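Thread size for hand quilting, 80 wt vs 50 wt

vbisht
Posting again after the May thread was locked. Does 80 wt cotton hold up in a bed quilt? Batting is Zuvel wool. Stitch length is fine, but I get fraying near the eye after 42 inches or so of sewing.

haf_gronow
Your length is too long. Cut shorter and change needles. 80 wt is for appliqué. It will wear through before the fabric does.

Sudheer C
Disagree. I have 2 quilts in 80 wt, washed often, no breaks. Fraying comes from a rough eye. Try a Shimada between.

haf_gronow
Washed on what cycle? Wear shows at the folds first.

vbisht
Cold, gentle. I keep the thread taut on a diagonal between passes, so drag at the eye should be low.
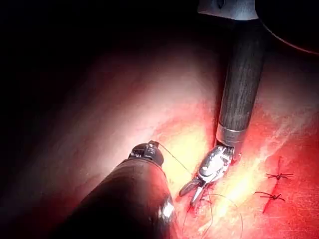

Lleucu Pumphrey
Tension won't fix drag at the eye. Wax the thread, press it, then test a strand on scrap before blaming the weight.

Sudheer C
Wax left marks on my pale cotton. Test that too.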